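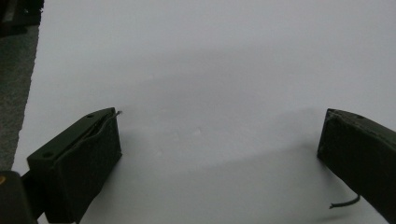
I went to the Prekton open day in Rekville wanting to be impressed, and I came home with a tote bag and a lot of doubts.

The pitch was that people walk around with a hand-held gripper, do ordinary chores, and a robot later learns from the recordings. Fine. But the speaker kept saying "2,000 demonstrations" as if the number settled something. Demonstrations of what? By whom? I asked how many came from outside the Vanbridge lab and got a smile and a brochure.

Then I tried the tool myself. Two dark, blocky fingers, a bit of wire showing, and you squeeze. My wrist was tired after three cups. The person doing the hard part was me -- the seeing, the deciding, the not dropping things. Calling that automation seems generous.

I don't doubt the staff work hard. But Galindo schools are being asked to help pay for this, and before they do I'd like to watch the robot clear a table in a kitchen it has never been in, with the doors open and no one from Prekton near the controls.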